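Speaker notes - Mending at home, evening talk, Durgate library

Slides are in the shared folder. Clicker is in the left drawer of the lectern and sticks, so press twice.

Slide 1. Title

Good evening, and thanks to Mechthild Bühler for the invitation. Forty minutes, then questions. Swatches go around during the talk. Please pass them on and don't pull the loose threads, I need them again on Friday in Gornis.

Slide 2. Where I come in

I altered clothes for pay for eleven years and have mended my own for longer than that. Last winter I went back through my job book. It has 3138 entries, and 2368 of them are repairs. The rest are hems, waistbands and taking in jackets. Tonight is only about the repairs.

Pause here. People usually want to write the numbers down.

Slide 3. What wears out first

Elbows, cuffs, collar fold, underarm seam, pocket corners. On pants, the inner thigh and the back hem. Most of these start as thinning. Hold the cloth up to a window once a season. If light comes through in a patch, mend it then. A thin spot takes ten minutes to reinforce and a hole takes an hour.

Tell the story of Hubert Frei's work jacket. Four elbow patches on top of each other, the bottom one from a flour sack. Keep it short, it ran long in May.

Slide 4. Sorting the pile

Three bags: wash, mend now, cut up. Wash before mending, always. A patch sewn on unwashed cotton puckers later when the shirt shrinks and the patch doesn't, or the other way around. Wash the patch cloth too.

Buttons come off anything going in the cut-up bag. So do good zippers. Shirt backs make the best patches, they hardly wear at all.

Slide 5. Flannel and plaid

Flannel is forgiving. The nap hides small stitches and the cloth doesn't slide around under the needle. The trouble is the pattern. With a large check, a patch that is off by the width of a pencil line shows from across the room.

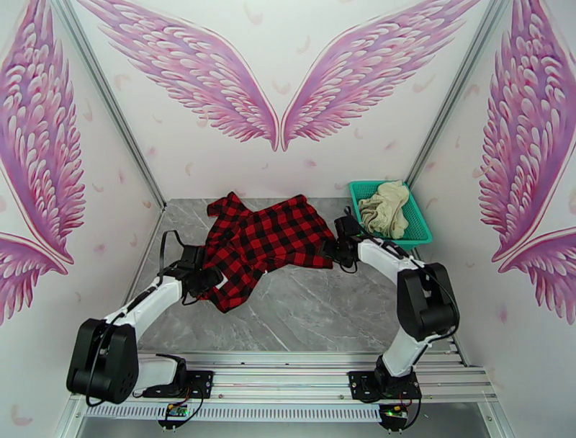

Selina Strebel wrote to me after the last talk that she had stopped matching checks altogether. She cuts her patches on the diagonal so they look meant, and she says it saves her most of an evening on each shirt. I think that's fair for elbows. For a chest pocket I would still match, and I would take the cloth from the inside of the yoke or the bottom of the tail, where you can shorten the hem a little and no one sees.

If you do match, pin at the crossing points of the check first, then along the sides. Baste. Take the pins out before the final stitching, they push the lines apart.

Slide 6. Needles and thread

For ordinary shirts, a size 80 machine needle. For denim, go up. Change it when it starts to make a popping sound. Cotton thread for cotton cloth, polyester for anything that stretches. Match the thread to the darker color if you are between two.

Hand sewing: short lengths, from fingertip to elbow. Longer thread knots and you lose the time you saved.

Someone will ask about iron-on patches. They hold for a while on flat areas. At the elbow the glue lets go at the corners first, so stitch around the edge.

Slide 7. Darning demo

Needs the document camera. Use the wooden egg and the gray sock, wool thread in orange so the back rows can see it. Start well outside the hole. Lay all the lengthwise threads first, leave a small loop at each turn, then weave across. Don't pull tight. Talk while working but stop talking for the first two rows of weaving - I always lose count.

Slide 8. When to stop

If the cloth tears next to the stitches, the cloth is finished. Cut it up. Luzius Camenzind asked last time about sheets: turn them sides to middle once, after that they're rags.

Slide 9. Questions

The handout has 41 stitches on it and you need five of them. I've marked those with a star. Spare copies are with Mechthild by the door. Swatches back in the blue tin, please.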